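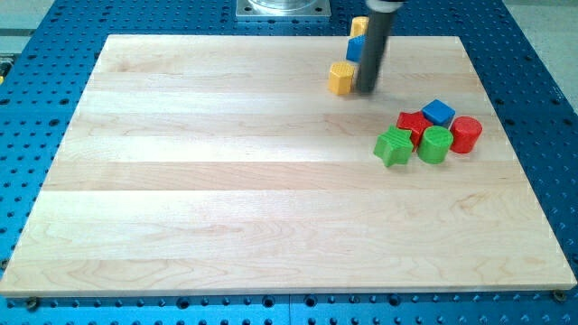
Maple panel on the blue table, face up, swirly grain toward the near edge.

9/19/25, bench notebook, finish and care trials

Big day for the oil and wax comparison! I have been waiting on this one since the second coat went on the sample offcuts, and I want to get it all down while my hands still smell of citrus.

Background for anyone picking this book up cold: we are trying to settle on one house finish for the maple serving boards and small tabletops. Up to now everyone has used whatever was open. Ririlel oil on the boards, Grellen hard wax on the tabletops, and once in a while the old Hendriks can from the top shelf, which I love but which takes forever. Lorndale wants the next batch to match, and they are right to want it. The April batch went out in two different shades and you could see it from across the room.

Samples

All maple, all from the same delivery, all sanded the same way: 80, 120, 180, water to raise the grain, dry overnight, then 220 by hand. I wrote the codes on the undersides in pencil. Do not use marker on these, it bleeds up through the end grain and then you have a blue-black smear in the one place everybody looks.

R = Ririlel, two coats, wiped off after 15 minutes
G = Grellen, two thin coats, buffed with white pad
H = Hendriks, three coats, a full day between each
X = bare, no finish at all

I made four of each. One stays in the drawer in the dark as the reference, one goes on the south windowsill, one gets the kitchen treatment, one gets the abuse.

Color

The Ririlel warms the wood up right away. Very pretty under the bench lamp, a bit too orange by the window. Grellen barely changes it. Held next to the bare piece you can tell, but only just, and the figure in the curly bits jumps out in a way I didn't expect from something so pale. I kept tipping it back and forth like a kid with a hologram card. Hendriks sits between the two and has a softness I can't really describe. It looks like an old rolling pin.

Window pieces: R has yellowed some more. G has moved a tiny amount, same as X, so I think what we are seeing there is the maple itself going darker and the finish staying out of it. Need to leave them longer before I say that out loud to anyone.

Kitchen treatment

Coffee, red wine, beet juice, olive oil, a cut lemon face down, and turmeric paste. Each left for 5 minutes, then again in a fresh spot for an hour, then again overnight.

5 minutes: everything wiped off R, G and H. X took the beet and the turmeric instantly, of course.

One hour: lemon left a dull ring on R. Faint wine ring on H, gone after a rub with a damp cloth. G clean except the turmeric, which left a yellow dot the size of a pea.

Overnight: turmeric wins against everybody. I don't believe there is a finish on earth that beats turmeric. Coffee ring on R, very light. Beet on G lifted with dish soap. H had a slightly raised patch where the lemon sat, rough under the finger, no color.

The raised patch on H bugs me. Could be the coat was still curing. The can is old and I don't know how long it had been open. Worth redoing with a fresh can before we write Hendriks off, and I would be sorry to write it off.

Abuse

Keys dragged across, a steel spoon edge, and a hot mug straight from the kettle. Scratches show least on R, since there's hardly any film to scratch, and they vanish with a dab more oil. On G you get a white line that needs a proper buff. The mug left a cloudy ring on G, which gave me a fright, and then it faded over lunch. I went and looked at it every ten minutes. By the time I had finished my sandwich I had to hunt for it at a low angle. H had no ring at all. Go Hendriks!

Cost

Only did this for Grellen so far because that's the one I had the receipt for. At two thin coats, one can should do 24 boards of the standard size. I weighed the can before and after the samples and scaled up, so treat it as a first guess. The shop log has us at 3,763 boards since we started keeping a log, which made me sit down for a minute. Anyway, with that many going out of the door a few cents one way or the other matters. Need the same weighing done for R and H.

Things I got wrong

First coat of G was way too thick on two of the pieces. It looked lovely wet and then dried in little ridges at the edges. Scraped back and started over. The tin says thin and they mean it. What worked: a blob no bigger than a blueberry, spread with the white pad until you think you have run out, then keep going.

Also I buffed one R piece with a pad that had G on it. It has gone in the scrap bin. Pads are now in separate jars with lids, labeled. Please keep them that way.

Oily rags: flat on the outside rail to dry, or in the water bucket. Two were balled up on the bench this morning. These things can heat up on their own and catch fire and I would like us to keep having a workshop.

Smell

Didn't plan to record this, but it matters for serving boards. R is strong citrus for a day, then gone. G smells like crayons for two days. H smells like a hardware store from forty years ago and it lingers. Pleasant, but I don't want my cheese tasting of it. All three were hard to pick up at day 5 with my nose right on the wood, though after a morning of sniffing I am not sure my nose was up to much.

Where I've landed for now

Leaning Grellen for tabletops and boards both, on color alone. The match between pieces is so much better. The repair story is worse than Ririlel and I'd want a little care card to go with each board: wipe, don't soak, dry standing on edge, fresh wax twice a year. I had a go at the wording and it came out far too long. Will trim.

Counterargument to myself: people never re-wax anything. Oil forgives you. A neglected G board in three years might look sadder than a neglected R board. No way to test that by next week, but the dishwasher would be a nasty shortcut. One cycle each, just to see. I'm oddly excited to ruin some.

To do

Dishwasher run, R, G, H, X, one cycle, photograph on the windowsill before and after
Fresh can of Hendriks, repeat lemon
Weigh R and H cans
Try G over a single coat of R on 4 offcuts, maybe we get the warmth and the protection in one go
Ask Lorndale which shade they liked from April, the light or the warm
More white pads, we are down to the last sleeve
Check whether the humidity meter by the door is reading right, it said 31 and the air felt like soup

Later, same day: put the G over R test on after all, couldn't wait. Wiped the R back hard and left it under the fan. Looks gorgeous so far, kind of a pale honey. Still tacky at five. Leave them alone over the weekend, please, no thumbprints.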